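The Cell That Learns to Pour

Every morning at Mekdale's test shop begins with a fresh look at the brown paper. It covers the work surface from edge to edge, ruled off into big rectangles with blue tape, and it is the cheapest and smartest thing in the whole cell! The tape gives the crew a map they can read from across the room, and the paper keeps a record of every pour that misses.

Pouring is a lovely, maddening job for a robot. The arm has to carry a cup over a small green bowl, tip it, and stop at the right moment. A couple of degrees at the wrist can change everything.

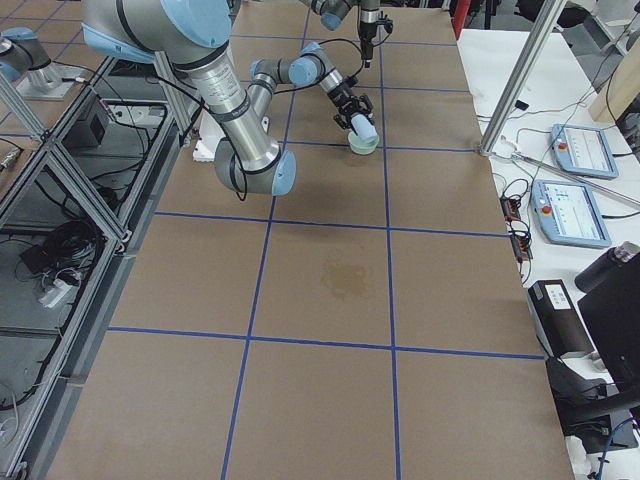

Setting up the grippers

Before a run, the crew checks the grip on each arm in turn. They open the fingers all the way, wipe the pads, and close them on a bare cup at low force. Then they jog the wrist slowly and watch the cable loops, which like to snag just past the last joint. The checklist, called Elteo, has 63 lines, and eight of them are about cables.

When a cup ends up on its side, the run stops and the stain stays put until somebody has marked it in the log.
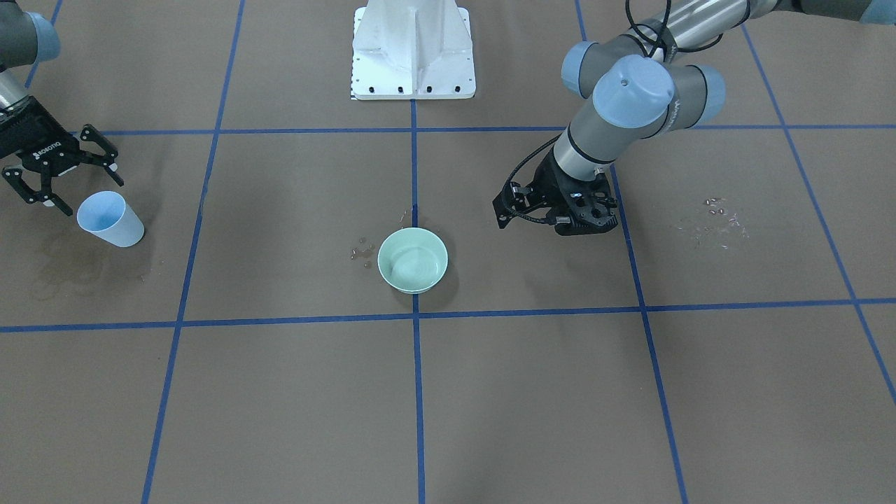 The log goes back to March and now holds 1226 pours, and reading it is more fun than it has any right to be. Paper gets changed after 152 pours, or sooner if it starts to buckle. Fresh tape goes down at the same time, lined up against the robot mounts, and then both arms are sent to their home positions for another check.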